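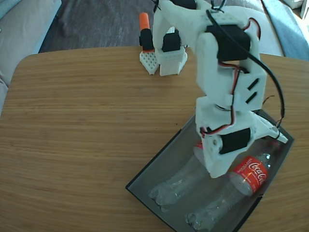
The Ikelar arm over the tray, two bottles in

Our robotics club picked the Ikelar printed arm kit for the February sorting contest at Nultport, and I love it (mostly!). The white parts went together in 3 evenings, and the servos are easy to reach when you need to swap one. My gripe is the wiring, which loops all over the place, so buy clips.
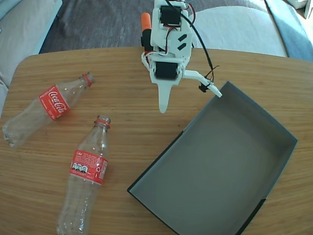
Gripper open, two Coke bottles on the table

The manual skips servo centering completely, grr. Still, I'd get another one for the club. 4 stars out of 5.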